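Faux flowers at the big table: May gallery

9 min read

Search the site… Type and press Enter

Well, it's finally up! I promised Serena I'd get the May page done before the month ran out and I've just about managed it, with a mug of tea going cold next to me and bits of green plastic in my cardigan pocket. If you're new, I make arrangements out of artificial flowers, mostly for people who can't have real ones or can't be bothered with them (no judgement, I'm both). I work in the back half of a rented unit in Utholm, next to a man who restores chairs, and I write these pages up month by month so I remember what I did.

May was all about stems. I know, I know. Everybody wants to see the blooms, and the blooms are what sells, but I had a big job on for Totano, the little fish place on the harbour road, and their brief was "garden, a bit wild, nothing that looks like a hotel". You can't do wild without greenery, so out came all the green I own.

As usual I've put a note with each thing instead of one long essay. Skip about as you like.

The Totano window

Omolara Okeke runs the front of house there and she is a dream to work for, mainly for the reason that she makes up her mind. She wanted blue and green with a touch of white, low enough for people at the window tables to see the boats over the top. I said yes to that straight away and then went home and realised that nearly everything I had in blue was tall. Never mind! That's what cutters are for.

The first try

Too tidy. I'd spaced everything out like a school photograph, with the leaves all facing front. Omolara came by at four in the afternoon, looked at it for a while and said it was very neat. We both knew what she meant. I took the whole lot apart that evening, which took far less time than putting it together had done.

The second try

Better, and I pinched the idea from a hedge. There's a scruffy bit of verge on my walk in, with cow parsley and nettles leaning all over one another, and the thing I noticed was that most of what you see is stalk. Leaves come off at daft angles, something grows straight through the middle of something else, and the flowers are tucked in where they've found some light. So I stopped hiding my stems and let them cross.

Leaves with teeth

I have gone right off smooth leaves. The plain oval ones are fine as filler, but the ones with a proper serrated edge do so much more work for you, especially against a plain background, where you get that jagged outline. They're a pain to store, mind. They hook on to each other in the box and you pull out one stem and get a whole salad.

Knobbly is good

Somebody at the Carmela Costa workshop (more on her further down) asked how you tell a decent artificial stem from a poor one, and my answer is to run your thumb down it. The cheap ones I had years ago were smooth as a drinking straw. What I look for now is bumps, little ridges, joints where a leaf might have been. Once it's in the vase you'd swear you don't notice, and yet the smooth ones always look wrong from across the room.

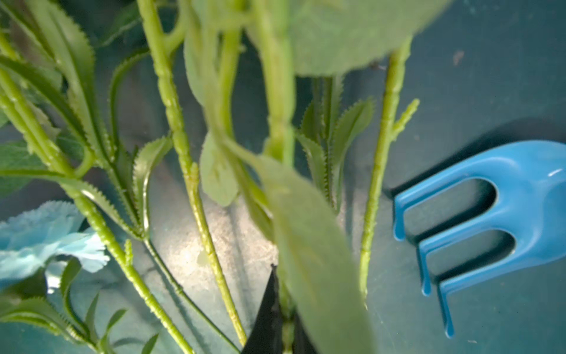
Stems and toothed leaves on the teal, with a light blue flower in among them and the bright blue hand rake over on the right.

Talking of colour, I've become quite fond of working on dark teal. White shows up every crumb, and on pale wood I lose the yellowish greens altogether. On something dark they jump out at you, and you can see the shape of each leaf before you've committed to it. If you're setting up a corner at home, try a few sheets of coloured card first and see what your own greens do on them. It costs next to nothing and you'll find out quickly which ones you can live with.

Blue, and which blue

Light blue is harder than you'd think! Go too pale and it reads as grey by the evening, go too bright and it looks like a toothbrush. For Totano I settled on a soft, washed-out blue with the white kept right down low, and I used less of it than I'd ordered. Guido Sorrentino, who does their menus and has Opinions, wanted navy. He came round in the end, or at any rate he stopped sending me paint charts.

Garden tools in an arrangement, yes or no?

I go back and forth. A trowel or a little rake tucked in at the side can look charming in a garden-themed window, and it can also look like you've gone off for a cup of tea and left it there. My rule at the moment is one tool at most, and it should be a colour you've used elsewhere in the piece. Omolara said no to tools near food, which is fair enough, so the harbour window has none.

The Tarine jugs

Now these I adore. Tarine is the name on the bottom of a batch of heavy cream jugs I bought at a house clearance, 17 of them, all slightly different heights, with handles that look as though they were put on in a hurry. I've got four left. They're perfect for faux stems as they're so bottom-heavy you can lean the greenery right out over one side and nothing tips. I've looked for more and come up with nothing at all, so if you spot any in a charity shop, please buy them and write to me.

What goes in the bottom

Gravel, for preference. I used floral foam for ages and I've stopped, partly for the mess and partly as you can't change your mind with it – once there's a hole there's a hole. With gravel you can pull a stem out, bend it, shove it back in somewhere else and carry on. Rinse it first or you'll have a dusty tideline halfway up a glass vase, ask me how I know.

Bending

Most people bend too near the bottom. You get a stem that leans in one stiff line, like a flagpole in a gale. Try making three small bends along the length, none of them very much, and vary the direction a little. If the stem has a wire in it, go gently over your thumb. If it hasn't, then a minute or so in a bowl of warm water softens most plastic enough to persuade it, and you hold it in its new shape till it cools. Test one you don't care about first.

Cutting

Proper wire cutters, never your kitchen scissors! I ruined a good pair of scissors on my very first arrangement and my mother has not forgotten it. Cut longer than you think you need and trim again once it's in place. And save the offcuts. A short side shoot with one leaf on it is the most useful thing in the box when you've got a gap at the rim that nothing else will fill.

The afternoon with Carmela's group

Carmela Costa has a sewing circle that meets over the bakery, and she asked if I'd come and do flowers with them for a change. I took two crates of greenery and the remains of the blue, and we had the most brilliant time. Quite a few of them were far braver than I am. One lady made something that went sideways off the table like a wave, hardly a flower in it, all leaf and stalk, and I've been thinking about it since. I've nicked the idea for a mantelpiece job in the summer (with her permission, and a promise of cake).

What it cost

People do ask, so I'll say. The whole Totano window came to £129 in materials, including the stems I already had, priced at what I'd paid for them. My hours are on top. You could do a small jug for the kitchen for a fraction of that, particularly if you buy mixed bundles out of season and don't mind the odd squashed petal.

A word on Caputo

Caputo is the wholesaler I use for most of my greens. Aldo Lombardi on the trade counter keeps the bent and tangled bundles back for me, the ones that other customers send back, and lets me have them cheaper. I like them better! They've already got a bit of life in them, and I'd only have spent the morning bending the straight ones. You do need an account to buy there, so for everyone else I'd say market stalls and end-of-line bins.

Getting the dust off

Hairdryer on cool for anything with a lot of toothed leaves, as a cloth just snags. Smooth petals can be wiped with a barely damp sponge. I do a full wash in the sink perhaps twice a year, a drop of washing-up liquid, swish, shake, and stand them head down in the dish rack overnight. Check one petal for colour run before you put the lot in, particularly with dark reds.

Storing the lot

My current system is long flat boxes with the stems laid head to tail and a sheet of tissue between layers. It works beautifully for smooth things and half works for the jagged ones. Serena Pagano, who shares the unit rent with me and is much more organised, hangs hers upside down from a clothes airer on pegs. It looks like a very jolly bat cave in there. I may copy her once I've found another airer.

Installing at the harbour

We went in at half past seven in the morning, before the fish delivery, and had it all in place by opening. I'd made it up in sections so it could be carried in through the side door, and then it was a matter of filling the joins with those offcuts I keep going on about. Omolara moved one stem about an inch to the left and she was quite right to.

Coming up

The mantelpiece, then a pair of table pieces for a christening (white and green, so out come the Tarine jugs again), and I want to have a proper go at something with no flowers in it at all. If you've made anything yourself this month, do send it in, wonky ones especially welcome. I'm at the unit most mornings and the kettle's usually on – use the side door, as the front one sticks.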